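5. Practicing safe approaches in simulation

I wrote this section after our first round of training at Gulgate, when I watched people get the sim running in ten minutes and then pick up all kinds of bad habits in the next hour. So please don't skip it, even if you've run a real arm for years. The rules here are the same house rules we use on the floor, and Gladys Obura will ask you about them before she signs your Muvus card.

You'll need Ciria open, the kitchen bench world loaded (it's called Rugemalira in the world list – long story), and the wrist view turned on. If you haven't set up the wrist view yet, go back to section 4 and come back when it's showing.

5.1 Before you move anything

1. Set the speed cap to 15 percent. It resets every time you reload a world, so check it every time you reload a world.

2. Turn on contact stop. The little light next to the name goes solid when it's armed. Blinking means it's still loading.

3. Open the gripper all the way and leave it open until you've picked a target.

4. Say your plan out loud, or type it in the notes box if you're working alone. "Going to the lower bar, from the front, stopping short." One line is plenty.

5. Make sure you know where the stop key is without looking down.

Note: If the world loads with the gripper already tucked in close to something, don't start steering your way out by eye. Back straight out along the wrist axis first, then look around.

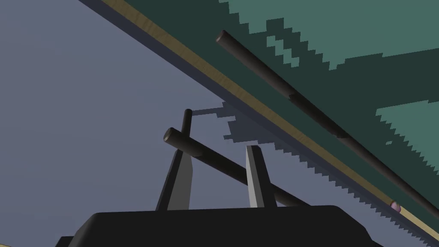

I like to do that first back-out in small taps, one jog step at a time, with a pause after each. It feels slow. It's supposed to, and after a day or two you'll be doing it without thinking.

Caution: Never swing the wrist sideways while there's anything between the fingers or right above them. Sideways is how fingers get bent on the real thing, and the sim will happily let you do it if you forgot step 2.

5.2 Lining up on a bar or handle

Bars are the first thing everybody wants to grab, and they're a good place to learn. You want the bar to end up between the fingers before you close, and you want to get there without touching the posts that hold it.

1. Pick one bar and stick with it. If there are two side by side, put the one you picked in your notes so whoever reviews the run can tell what you meant to do.

2. Keep to a stretch of bar well clear of the posts.

3. Turn the wrist until the fingers will close across the bar. Closing along its length will just slide off.

4. Stop short and check your line. Look at the bar itself when you do this, and use the side view if you can't tell how far off you are.

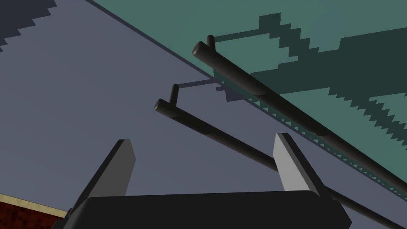 Figure 5-2. Gripper open, two bars ahead. Check your line before going any closer.

5. Move in one jog step at a time. If contact stop trips, let it. Back out, write down what you think you touched, and start over from step 3.

6. Close at the lowest grip setting. Only go up a notch if the bar slips.

Note: Shadows in Ciria are drawn in coarse blocks on the default setting, and thin parts can throw lines that look like parts. I've chased one of those myself! If you're not sure whether a dark line is a solid thing, switch shadows off for a second and look again, then switch them back on before you go any further.

5.3 Working close to large blocks

This is the part where I see the most tripped stops. A big flat face eats up the view, and once it does, you've lost most of what you were using to judge distance. My rule is simple: when one object takes up most of the wrist view, drop the speed cap to 7 percent and bring up the side view next to it.

1. Drop the speed cap.

2. Bring up the side view.

3. Check both fingertips, one and then the other. If you're coming in at an angle, one of them is going to arrive first.

4. Call your distance before each step in. Anything under 62 mm gets called, even if you're by yourself.
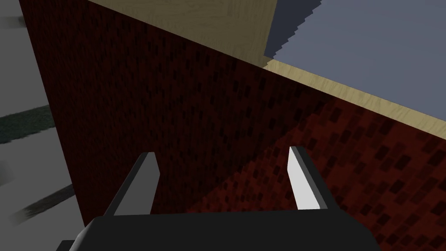
If you can't say which fingertip is nearer, you're not ready to go in. Hold where you are, and square up the wrist using the side view. I don't mind how long that takes and neither will your reviewer.

Caution: Don't use the block as a bumper to "feel" your way in. Contact stop is there to catch mistakes – please don't treat it as a distance sensor. Somebody who learns to lean on it in here will do the same thing out on the floor.

5.4 Ending the run

1. Open the fingers and check that nothing's stuck to them.

2. Back straight out until you have clear space all the way around.

3. Send the arm home at the same low cap you've been using. No speeding up because you're done.

4. Save the log with your initials and the number of contact stops, even if that number is embarrassing. My first one had 11.

You need three clean runs in a row before you move on to section 6. A run with a contact stop in it isn't clean, but it still goes in the log.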